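Kemby winter fair, Wednesday

Quick write up before I forget it all. Train was late so I missed the opening bit, sorry, if someone has notes on the welcome talk please send them over.

Got in at the side door. Ticket was 4 quid, cash only, and then the cloakroom was cash only too. Bring coins.

Main hall first. Mostly yarn and cloth, as you'd expect, but more food than last year and it was squeezed down the left wall so the queue for coffee ran straight across the weaving stalls. Bit of a mess by lunchtime. The Tanui people had the best corner again — undyed wool, big soft skeins, a brown I have never seen from a dye pot. Bought two. Should have bought three. They don't post, so that's that until spring.

Zasia had moved upstairs. Took me ages to find them. Linen tea towels, aprons, a few tablecloths folded so tight you couldn't see the pattern without asking. Nice stuff but pricey and the woman on the stall was run off her feet. I'd go back early on a quiet day if they have one.

Talk at half two in the small room. Naomi Kariuki on mending, and it was the best part of the day for me. She works with old blankets, mostly ones people have given up on. Her point was that you match the weight of the thread first and worry about colour later. She passed round a blanket with 41 darns in it, every one numbered on a little tag, and the oldest ones were the softest. Someone asked about moths. Freezer, she said, then air it, then freezer again. She also said not to bother with cedar balls, which got a bit of a groan from the back as there was a stall selling them right outside.

Wrote down from her talk:
wash before you mend
work from the wrong side
leave a small loop at each turn so it can shrink
stop when your eyes are tired

Vadska next, the loom makers. They'd brought the small table loom and you could have a go if you waited. I waited. Did a few rows, edges all over the place, but it's a lovely thing and the beater is much lighter than mine at home. Price on the card was 1497, without the stand. Had to read it twice. They do second hand ones now and then, there's a list you can put your name on, so I did.

Food: had the lentil pie, fine, a bit dry. The ginger cake was gone by 3. Loos were upstairs only and the lift was slow so leave time if you need it.

Didn't get to the spinning demo or the basket people at all. Too much on at once, and the programme had the rooms the wrong way round for teh afternoon. They might run it over two days next December, going by the form they handed out on the door. I ticked yes.

Bus back goes from the far side of the car park, not where the sign says.

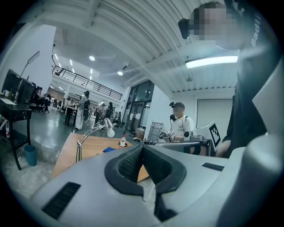

If anyone is going to the spring one I've got room for two in the car, leaving at eight. Let me know by the weekend, and say if you want wool from Tanui and cant make it yourself.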